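Kullwood Quarterly
Home | Essays | Letters | Recipes | Back Issues | Subscribe

In Defense of the Ironing Pile

By Khang Tôn

My mother ironed pillowcases. I want to start there, because for a long time I held it against her. She ironed pillowcases and dish towels and, one summer when the humidity had gotten to all of us, a set of cloth napkins that had not been unfolded since my cousin's wedding. I was a boy with places to be, and I thought it was the saddest thing I had ever seen a person do with an afternoon.

I am a good deal older now, and I have an ironing pile of my own, and I have come around to thinking she was right about nearly all of it (I still can't go with her on the dish towels). What I'd like to argue, if you'll keep me company for a few minutes, is that slow housework deserves a better reputation than it has, and that those of us who have been rushing through it for years might be cheating ourselves.

I know how this sounds. There is a kind of article that tells tired people to enjoy being tired, and I don't care for it either. When my children were small and I was working the early shift at Gerlach, I would have thrown a wet sock at anybody who told me that laundry was good for my soul. We did five loads a week then, sometimes more if somebody had been sick in the night, and the clean clothes lived in a heap on the armchair until they were worn again. That was fine! Those were good years and the armchair was the right place for them.

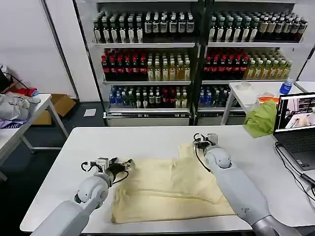
But the years move along, and one morning you have an armchair you can sit in. My daughter lives in Wirnen now, my son is away for most of the year, and the wash has shrunk down to something I could carry under one arm. I could have it done in no time at all. I found, to my surprise, that I didn't want to. I started smoothing things out with the flat of my hand before I folded them, the way she used to, working from the middle toward the edges, and I noticed that I was thinking more clearly at that table than I did anywhere else in the house.

I suppose the usual explanation is that your hands are busy and your mind is free to wander. I've read that in plenty of places, and I don't quite believe it. My mind doesn't wander much when I'm folding a fitted sheet. It is fully occupied by the fitted sheet. What I get is closer to a rest from myself, from the list I carry around of calls I haven't returned and things I ought to have said differently. For as long as it takes to find the fourth corner, I am only a man looking for a corner.

There's also the matter of knowing your own things. I can tell you which of my shirts has the button I sewed on with the wrong thread, and which one is going thin at the elbow and has maybe another winter in it. My father, who was a wonderful man and never to my knowledge folded anything, used to be truly astonished when a shirt wore out. He took it personally. My mother would have seen it coming for months, and like as not she'd already have cut a patch and put it by in the drawer with the string.
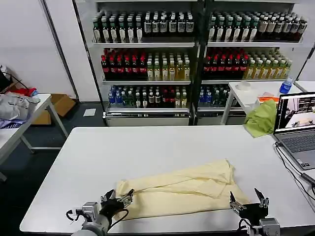 A pale yellow garment, crumpled and partly folded.

People my children's age tell me that they'd rather spend their time on experiences, and they say it kindly, as if breaking some news to me. I do understand. When I was 26 I moved to Sumel with one suitcase and a sleeping bag, and I wouldn't have traded that spring for all the ironed pillowcases in the world. I would only say that an evening at home is an experience too, and that there are going to be an awful lot of them. If every one has to be cleared of chores before it counts as living, you may be waiting a good while for your life to get going.

My friends who disagree with me (and I have heard from them, over coffee and at some length) make one point I can't get around. They say it's easy for a man to come to housework late, pick out the parts he likes, and write an essay about it. My mother didn't get to pick. She had the pillowcases along with everything else, and no one was asking for her thoughts on the matter. I believe that's fair. I've wondered since whether she liked ironing at all, or whether it was simply the one chore that let her stand still in a room with the radio on while the rest of us left her alone. I never asked her, and I wish I had.

So I'm not telling anybody they ought to iron. I would just ask that we stop talking about this kind of work as though the only question were how to be rid of it. Leave the heap on the armchair for as long as you need to. And if some evening you have two free hours and a basket in front of you, turn the television off and try doing it slowly, with a clean table and a decent light, and see how you feel by the time you get to the towels.

I have a pile waiting for me as I write this, mostly shirts, and one tablecloth I've been putting off since March.

Contact the Editors | © Kullwood Quarterly. All rights reserved. | Back to top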